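Quintero 资料室 · 文件柜整理与编目短期岗位招聘

岗位编号：QZ-16
工作地点：Stosum 办公区二层，开放工位旁低柜区
在岗时段：12 月，每日 9:00 至 17:30，午休一小时
招聘人数：编目员 2 名，上架复核员 1 名

资料室现有 16 组木质低柜，用于存放项目合同、验收单和设备说明书。柜内文件夹与文件盒的编号沿用三套规则，本岗位负责统一编号、重做标签、核对目录并重新上架。

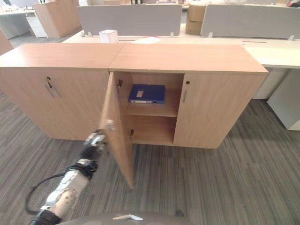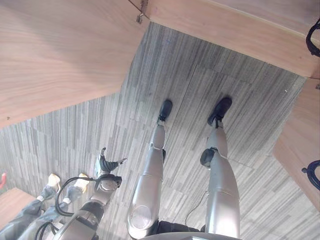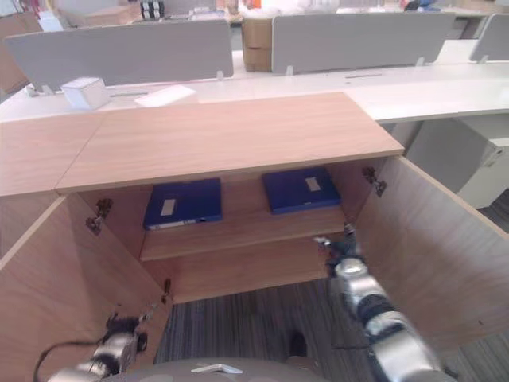 Hortensia Muñoz 在岗位说明的征求意见稿上批注：平放和竖放要先定下来，再写标签规范。标签贴在封面上，竖放以后就读不到了；贴在脊背上，平放时又得弯腰看。低柜高度不到腰，蹲着查一上午，取件的人会直接把整盒搬走。建议上层一律竖放，只有超宽件平放，封面和脊背各贴一枚标签，两枚号码相同。另外，编目员和复核员不能是同一个人，上次就吃过这个亏。

批注中关于标签和人员分工的两项已并入下文。竖放的要求目前只适用于新编文件，旧件在完成编目前保持原放置方式，不得提前调整。

## 一、工作范围

本次整理涉及登记在册的文件 2387 份，其中 742 份没有有效编号，或者编号与目录不一致。工作内容如下。

1. 开柜登记。按柜号顺序逐柜进行，记录柜号、层位、文件夹（盒）外标、放置方向。空层也要登记，填写“空”，不得留白。
2. 拆分与归并。同一项目的合同与补充协议归入同一文件夹；验收单独立成盒；设备说明书按设备类别归并，不按供应商归并。
3. 编号。新编号由柜号、层位、流水号三段组成，例如 07-U-012。U 为上层，L 为下层。旧编号写入目录备注栏，不保留在外标上。
4. 标签制作。标签为白底黑字，封面一枚，脊背一枚。封面标签距上沿 20 mm，居左；脊背标签距下沿 30 mm。旧标签揭除后须清理残胶再贴新标签。
5. 目录录入。使用 Hisano 目录表，字段共十一项，其中编号、题名、起止年份、页数、保管期限为必填。
6. 上架与复核。上架由编目员完成，复核由复核员独立完成，双方在同一张柜卡上签字。

不在本次范围内的工作：文件扫描、涉密件处理、销毁鉴定、低柜维修。发现柜门铰链松动或锁芯不转，填报修单即可，不自行拆卸。

## 二、岗位要求

编目员：

- 能够准确阅读中文合同和验收文件，英文达到可识别题名和日期的程度。
- 熟练使用表格软件，会用查重和数据有效性功能。
- 有档案、图书或仓储编目经验者优先。无经验者需通过试做，试做内容为一个标准文件盒的拆分、编号和录入，时限 90 分钟。
- 能适应较长时间的蹲姿或低坐姿作业。现场提供矮凳和护膝。

上架复核员：

- 做过盘点、质检或类似的逐项核对工作。
- 能够按书面规则判定，不凭印象放行。规则未覆盖的情况记入问题单，当天提交。
- 能单手搬起装满的文件盒，单件重量不超过 6 kg。

三个岗位均不要求学历证书。在校学生可以报名，须保证连续在岗，不接受隔日轮换。

## 三、作业规程摘要

以下条款摘自《低柜文件整理规程》第三稿，录用后以正式稿为准。

**3.1 开柜**
每次只开一组柜。左右两门同时打开时，柜前留出 80 cm 作业空间，周转车停在柜体侧面。钥匙按柜号挂在钥匙板上，用毕即还，不得随身带离工位。

**3.2 取件**
先登记，后取件。从左至右取，取出的文件按原顺序放在周转车上，车上不混放两组柜的文件。

**3.3 柜内清洁**
取空后用干布擦拭搁板和柜底。不使用含酒精的清洁剂。搁板有翘曲或划伤的，记录位置和长度。

**3.4 装盒**
装入量不超过盒厚的 85%。环形夹合拢后须检查有无错口。金属回形针、橡皮筋一律取下，改用塑料夹。传真热敏纸单独套袋，并在目录备注栏注明“热敏”。

**3.5 上架**
新编文件竖放，脊背朝外，左起排列。宽度超过搁板净深的文件可平放，叠放不超过三层。下层优先放置保管期限较长、调阅次数较少的文件。

**3.6 锁柜**
当日未完成的柜体，文件全部归位后锁闭，柜卡翻至黄色面。已完成并复核的柜体，柜卡翻至绿色面。

**3.7 差错处理**
复核发现编号重复、题名错录、页数不符的，退回编目员改正，不由复核员代改。单柜差错率超过 1% 时，全柜重新复核。

## 四、进度与定额

首日培训，不计定额。第二日起，每名编目员每日完成量以录入并通过复核的条目为准，未通过复核的不计入。前三个工作日不考核速度。之后由 Hnat Kravchuk 按实际文件状况核定个人定额，并书面通知本人。

无有效编号的 742 份集中在后段处理，不穿插进行。遇到这类文件，先放入待定盒，在柜卡上记下原柜号和原层位。

午后 16:45 停止取新件，余下时间用于归位、锁柜和填写日报。日报只填四项：柜号、完成条目数、退回条目数、待定件数。

## 五、待遇

- 编目员与复核员日补贴均为 500 元，按实际出勤天数结算，项目结束后七个工作日内发放。
- 提供工作午餐、手套、护膝和储物格。
- 投保短期意外险，费用由 Quintero 承担。
- 加班须事先书面安排。未经安排自行延长的时间不计入工时。
- 交通费不另行报销。Lokura 方向的班车可免费乘坐，发车时刻随录用通知发送。

## 六、报名方式

报名材料为一页简历和一份手写或打印的题名著录样张。样张要求：任选一份公开发行的产品说明书，按题名、责任者、年份、页数、载体五项著录，写明页数的计算方法（含封面与否）。不需要附照片，不需要附证书复印件。

材料送至 Stosum 一层收发处，信封注明岗位编号及所报岗位。同时申请两个岗位的，写明优先顺序。

筛选分两步：先看样张，再安排试做。试做在低柜区进行，使用练习文件，工具由资料室提供。试做结果当场告知，不另发书面评分。报名人数不足时，复核员岗位可由内部人员调任，编目员岗位不作调整。

## 七、其他事项

1. 在岗期间接触的合同文件不得拍照、抄录或带出。
2. 低柜台面用于临时登记，不放水杯和食物。饮水在走廊尽头的茶水间。
3. 相邻工位正常办公，开关柜门和推车时注意音量，电话到走廊接听。
4. 因病缺勤请在当日 8:30 前告知 Hnat Kravchuk；连续缺勤两日的，由候补人员顶替。
5. 项目结束时交还钥匙、标签余料和个人柜卡副本，登记签字后办理结算。

附件：Hisano 目录表字段说明；柜卡样式；题名著录样张格式。三份附件均可在一层收发处领取纸质件。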